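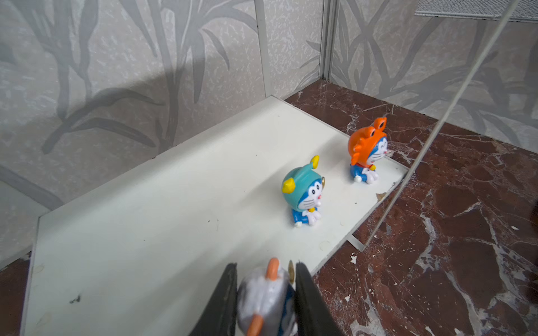 Checkliste: Logikfehler im Manuskript (letzter Durchgang vor den Testleserinnen)

Mein Roman heißt im Moment noch „Dokska“, hat 742 Seiten (ja, ich weiß!) und spielt zum größten Teil in Sternville. Ich habe die Liste von Theda Teuber aus der Schreibgruppe übernommen und meine Kommentare gleich druntergetippt.

1. Zeitleiste geprüft?
Ja, mit Bauchschmerzen. Lucía kommt im November an, und im nächsten Kapitel blüht der Flieder. Ist jetzt Efeu.

2. Augenfarben, Narben, Verletzungen durchgängig?
Fast. Der alte Aguirre hinkt in Kapitel 5 links und in Kapitel 11 rechts. Links bleibt!

3. Weiß jede Figur nur das, was sie wissen kann?
Offen. Costley erwähnt den Brief der Mutter, bevor er überhaupt gefunden wird. Ich fand die Szene so schön, dass ich es dreimal überlesen habe ... Sibel Saraç hat es beim Vorlesen sofort gemerkt.

4. Gegenstände verfolgt (Schlüssel, Briefe, Waffen)?
Schlüssel: in Ordnung. Die Taschenlampe liegt seit dem Keller irgendwo herum und taucht dann wieder in der Manteltasche auf. Muss ich noch mal ran.

5. Namen zu ähnlich?
Ich hatte Marta, Marla und Mara. Marla heißt jetzt Henriette und ist mir gleich viel sympathischer.

6. Perspektive sauber?
Bis auf Kapitel 12, da rutsche ich mitten im Streit in den Kopf vom Hund. Bleibt vielleicht drin, mal sehen, was Bonifacio dazu meint.

7. Enthüllung vorbereitet?
Jein. Der Hinweis mit der Spieluhr ist so gut versteckt, dass ich ihn selber suchen musste. Ein zweiter kommt in die Bahnhofsszene.

8. Lose Fäden am Ende?
Was wird aus dem Nachbarn mit dem Fernglas? Keine Ahnung. Entweder streichen oder er bekommt noch eine halbe Seite.

Noch offen sind also die Punkte 3, 4, 7 und 8, danach geht der Ausdruck an Theda.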